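Luvidano Two-Arm Cell – Set-up and Operator Guide

Section 4: Teaching a task by remote control

4.1 Before you start

This section covers recording a task with the hand-held leaders. Fitting the arms to the front rail is covered in Section 2, and joint calibration in Section 3. Do not record with arms that have not been calibrated since they were last unbolted.

You will need:

The cell, with both arms fitted and cabled
Both Statasetti leader handles, charged
A computer running Vikix Record
The objects for the task
A printed task card

The leaders have the same joint layout as the arms in the cell. When a leader is linked, the arm on the same side follows it. The trigger on the leader opens and closes the gripper. There is no force feedback in this version, so the operator has to judge contact by eye.

CAUTION – Keep hands, hair and sleeves out of the cell while either arm is linked. A linked arm follows its leader at once, including when the leader is knocked or dropped.

4.2 Preparing the cell

1. Switch on the 24 V supply and wait for the green light on each driver board. The boards sit below the front rail, one for each arm. If a light stays off, check the red and black leads before going further.

2. Wipe the floor panel and remove anything that is not listed on the task card. Items fixed to the walls may stay where they are. Items standing on the floor panel may stay only if the card lists them as background.

3. Check that the gripper fingers close fully and that no cable is pulled tight when the wrist is turned to either end of its travel. Leave enough slack at the elbow for a full reach to the rear wall.

4. Open Vikix Record and select the cell. Both arms should be shown as Ready.

5. Place the task objects inside the reach of at least one arm. With the objects at the rear of the cell, as with the light wooden frame beside the potted plants, the left arm has to work nearly stretched out. Keep the other arm up over the floor panel until it is needed.
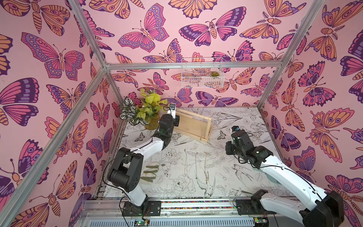
6. Press Link on the left leader, then on the right. Move each leader slowly until its arm takes up the same pose. The status bar changes from Matching to Linked.

Note: The printed floor panel and patterned wall panels are optional parts supplied by Fung. They are used to vary the background between recordings. Do not change panels part-way through a set. A change of panel starts a new set and needs a new set number.

4.3 Camera check

Each arm carries a small camera at the gripper. Together with the fixed overview camera they give three views, all of which are saved with the joint positions.

1. Select Views and confirm that all three are live. A view that has frozen shows a grey border after six seconds.

2. Set exposure to Manual. Automatic exposure drifts when a gripper passes over a pale surface, and the drift is saved with the recording.

3. Lower each gripper towards the floor panel and check that a fingertip can be seen at the bottom of its own view. If no finger is visible, the camera has turned in its clip. Loosen the clip, reset it and repeat the check.

4. Look for small or shiny objects in the wrist view before the overview. Fine chain is the hardest case. On a panel printed with line drawings, a thin silver chain can be taken for part of the print, and the overview camera may not pick it out at all. A larger item of plain colour, such as the pale teal hand brush, can be found easily in the wrist view and makes a good reference when focusing. 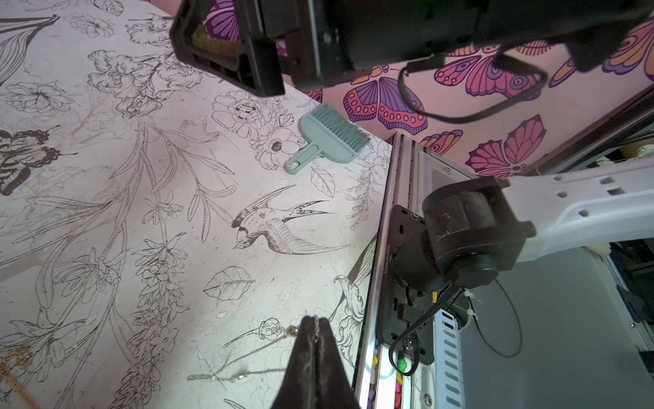

5. Save the view settings under the set number. They are loaded again each time the set is opened.

4.4 Recording a demonstration

1. Bring both arms to the start pose given on the task card. Vikix Record will not start if any joint is more than 3 degrees from it.

2. Press the left pedal. A single tone sounds and recording begins.

3. Carry out the task at an even pace. Move in one direction at a time near objects and close the gripper fully before lifting. For chain and cord, bring the fingers down on either side of the item and stop as soon as they touch the panel.

4. If a grasp fails, open the gripper, back off and try again within the same recording. One retry is acceptable. If the second try fails, press the right pedal to discard.

5. Return both arms to the start pose and press the left pedal again. Two tones confirm that the file has been written.

6. Reset the objects by hand. Unlink both leaders before reaching into the cell.

CAUTION – Do not press the fingers hard against the floor panel. The arm will keep pushing for as long as the leader is held below panel height, and error 102 (joint overload) will follow.

A recording may be up to 3000 frames long. At the default rate of 25 frames per second this is two minutes. Longer tasks should be split at a point where both grippers are empty, with a separate card for each part.

4.5 Use of both arms

Decide before the first recording which arm holds and which arm moves, and write this on the card. Operators who swap hands between recordings produce sets that train poorly, even when every single recording is correct.

The arms are not protected against striking each other. Vikix Record gives a warning tone when the wrists come close but does not stop the movement. Pass objects from one arm to the other over the middle of the panel, with the receiving gripper approaching from its own side.

4.6 Faults during recording

Error 102, joint overload
Unlink both leaders. Support the arm, switch off the supply and lift the gripper clear by hand. Switch on again and repeat 4.2 from step 4.

Arm lags behind leader
Close other programs on the computer. If the lag remains, replace the leader's USB cable. Discard any recording in which lag was noticed.

Gripper does not close fully
Check for debris between the fingers and at the finger pivots. Repeat the gripper calibration in Section 3.

One view missing from a saved file
The recording cannot be repaired. Delete it and carry out the camera check again – a loose plug at the wrist is the usual cause.

4.7 Ending a session

1. Move both arms to the rest pose and unlink the leaders.

2. Switch off the supply. The arms have no brakes and will sink if they are not at rest.

3. Enter the number of kept and discarded recordings on the task card.

4. Put the leaders back on charge.

Checking and trimming of saved recordings is covered in Section 5.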